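The Paper Room

Sihan Duan did not believe in the room the first time she read the listing, and she believed in it less with the key in her hand. Number 94, it said on the tag. The building had, as far as she could tell, eleven doors.

"It's an old number," said Mrs. Kulkarni, who had the key from her cousin and the cousin's opinions along with it. "From when this was the Villar Hotel."

"Villar was across the river."

"One of them was."

Sihan wrote that down. She wrote for a newsletter with 498 subscribers, most of whom subscribed in order to complain, and she had come because one of them swore that room 94 made paper. Swept clean at night, the letter said, and in the morning there were scraps all over the tile. Torn small. Never any writing on them.

"Mice," said Sihan.

"My cousin said mice too. He bought traps."

"And?"

"And he has traps."

It was a small room and it smelled of floor soap. Whoever had stayed last had gone off without stripping the bed. Sihan looked under the mattress and felt along the baseboard for a hole. She knocked on the wall, though she had no idea what a suspicious wall would sound like. Mrs. Kulkarni watched all this from the hallway with her purse held in front of her.

"Who rents it?"

"Students, mostly. Napaporn Khunthong had it until November. Very quiet. She said the paper was company."

"Did she own any paper?"

Mrs. Kulkarni thought this was a rude question and let it go by.

They swept at nine in the evening. Sihan did the corners herself, on her knees, with a damp rag, and then she locked the door and put the key in her own sock. She slept in the hall on a folding chair, or more truthfully she sat in it and got angry at it. Twice she heard something. The first time it was the pipes. The second time she decided it was the pipes.

At six she unlocked the door.

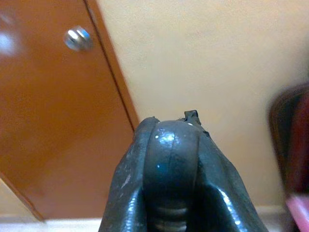
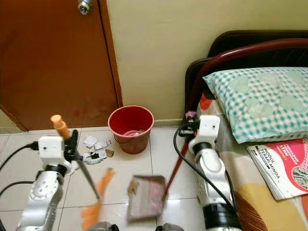 "Well," said Mrs. Kulkarni.

"Somebody has another key."

"There's one key."

"Then somebody has a very long arm."

Sihan picked up a scrap and turned it over. Blank. She tried to fit it against another one, the way you would with a broken plate, and the edges didn't meet. She tried a third. It bothered her that she was trying. Ordinary paper, the kind Hillell sold by the ream for next to nothing, and anybody could tear it up and throw it around if they wanted a letter printed in a newsletter.

"How much does your cousin get for this room?" she asked.

Mrs. Kulkarni told her.

"And if it were haunted?"

"A little more," said Mrs. Kulkarni, and she went to put the kettle on.

Sihan stayed behind. She put the scrap in her coat pocket, meaning to hold it up to a decent lamp at home. On the bus she reached in for her fare and found two.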